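Setting up a floor-level pick on the Losov humanoid

Prakash Nair, 8 October 2025

Worance sells the Losov with a kneeling mode as a paid add-on. It lets the robot get a hand down to floor height and work over a basket or bin. The manual covers it in two pages and skips a few settings, so these are the steps I use. Allow 45 minutes the first time.

What you need

The Losov with kneeling mode licensed, the tether and power cable, a small open basket, and one light object to go in it. Start with something soft or plastic. Leave glass for later.

1. Clear the floor. The robot needs room behind it for the folded shin as well as room in front for the arm. I leave 50 inches from front to back. Move rugs out of the way.

2. Route the cables. The tether should come down from above with some slack in it. Run the power cable off to the side, away from the planted foot. A cable under the knee will stop the move with error 211.

3. Stand the robot up and run the joint check from the Rikcombe app. If either knee shows yellow, run it again before you go on.

4. Choose Kneel, then One Knee. Two Knees is steadier, but the reach is shorter and I rarely use it.

5. Set the basket down in front of the raised knee and save its position in the app. Keep the speed at 67 percent or lower for anything near the floor.

6. Lower the hand with the fingers spread and pointing down, and pause just above the object. Check from the side that the fingers are inside the rim — the head cameras can miss the near edge.

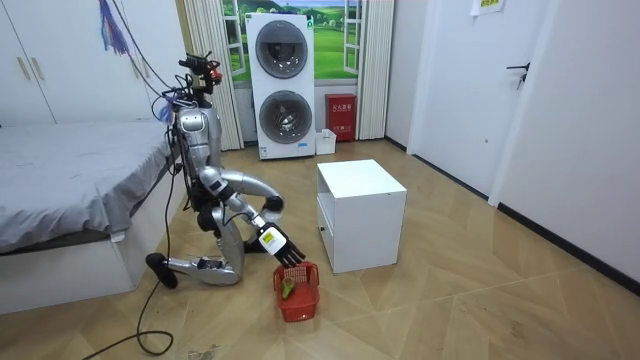
7. Close the hand slowly. The default grip is too strong for soft items, so drop it one level and try again if the object slips.

8. Raise the arm fully before you choose Stand. The app will let you stand with the arm still down, and the basket comes along with it.

Is the add-on worth buying?

If your work is all at table height, no. For tidying or laundry trials, yes, though Deepika Kurian found the setup slow when she had to move between rooms. The saved basket position is lost every time the robot walks, and you have to repeat step 5.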